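How to Clean a Printed Canvas Tote Bag

Canvas bags get dirty in a predictable order. The handles go first, then the rim where the handles are sewn on, then the bottom corners. The printed side usually hides the dirt, especially if the print is dark, so most people only notice when the bag is hanging open on a hook and the pale inside shows.

This page covers cleaning a cream or natural canvas tote with a large print on one side. The method is by hand, in a sink or a tub. Allow 20 minutes of work and a full night for drying.

What you need

A soft brush (an old toothbrush is fine)
A lint roller or a strip of packing tape
Mild liquid detergent without bleach
A white eraser, the kind sold for pencil drawings
Two white cloths
A bath towel
A hanger or a rack

I use Zerkard liquid because it rinses out fast and has very little scent. Any detergent sold for delicates will do the same job. Skip powder. It gets into the seams and leaves a white line when it dries.

Step 1: Empty the bag and turn it out

Take everything out, then hold the bag upside down over a trash can and slap the bottom a few times. Turn it inside out and run the lint roller along the bottom seam. Crumbs and grit collect in there, and if they stay in they turn to paste once the fabric is wet.

Check for pen marks while you have it inside out. Ink needs to be dealt with before any water touches it. Dab it with rubbing alcohol on a cloth, moving to a clean part of the cloth each time, until no more color comes off.

Turn the bag right side out again.

Step 2: Test the print

Wet a corner of a white cloth, press it on the edge of the print for a slow count of 20, and look at the cloth. If it is clean, you can wash the whole bag. If there is color on it, do not soak the bag at all. Follow steps 3 and 4, wipe the print with a barely damp cloth, and stop there.

Dark prints with a smoky or watercolor look need a closer check than plain lettering. The shading covers a lot of fabric, and fading in one spot shows up as a pale patch that wasn't part of the design. Learn what your print looks like before you start. Some have pale blotches and small dots in them on purpose, and scrubbing at those will only damage the bag.

Step 3: Clean the handles dry

Start with the eraser. Lay the handle flat on a table and rub the gray marks in one direction with light pressure. Brush off the crumbs as you go. This takes out more than you would expect, and whatever comes off now won't be spread around by water later.
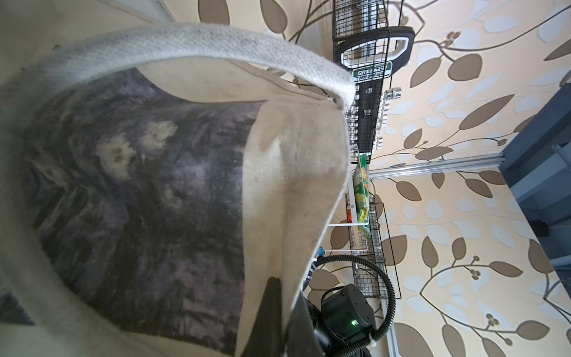

If the handle is a soft or fuzzy material, go easy. Rubbing back and forth raises the surface and makes little balls that never lie flat again. Short strokes, one way only, and stop as soon as the mark is lighter. The rest can come out in the wash.

Do the rim the same way. Open the bag wide and pull the edge tight over your hand so the fabric doesn't bunch up under the eraser.

Step 4: Spot clean the marks that are left

Mix a teaspoon of detergent into a cup of cool water. Dip the brush, shake it off, and work on one mark at a time, from the outside of the mark toward the middle. Going the other way leaves a ring. Blot with a damp cloth after each one.

Grease is the exception. Put a drop of plain dish soap straight on it, leave it for ten minutes, and then brush.

Step 5: Wash

Fill the sink with cool water and add a tablespoon of detergent. Turn the bag inside out so the print is protected, push it under, and press it up and down for a couple of minutes. Let it sit for 15 minutes at most. Drain, refill, and press again until the water stays clear. This usually takes three rinses.

Don't wring it. Canvas holds a twist crease very well, and a crease through a print can crack it. Roll the bag in the bath towel and lean on the roll.

Can it go in the machine? Sometimes. Plain bags do fine on cold and gentle. My old Mottram grocery bag has been through many times and is only a little smaller. I would not machine wash anything with felt-type handles or a print that covers most of one side.

Step 6: Shape and dry

Turn the bag right side out while it is still damp. Pull the side seams straight, smooth the rim with your fingers, and stretch each handle gently to its full length. Then hang it upside down by the bottom corners, out of the sun. Hung by the handles, the wet weight of the bag will stretch them – and they don't always stretch evenly.

If it is still wrinkled when dry, iron it inside out on medium with a cloth over the fabric. Never put the iron on the print or on a fuzzy handle.

Keeping it clean

Brush the handles with the eraser once a month or so if you carry the bag daily. Put anything that leaks in a plastic bag first. Hang the tote up when you get home – floors and car trunks are where most of the gray on the bottom comes from.

Fabric protector spray helps on the plain parts. I tried Bemska on two bags in October and it kept coffee from soaking in, but it left the canvas slightly stiff. Test it on the inside first.

Last updated March 2011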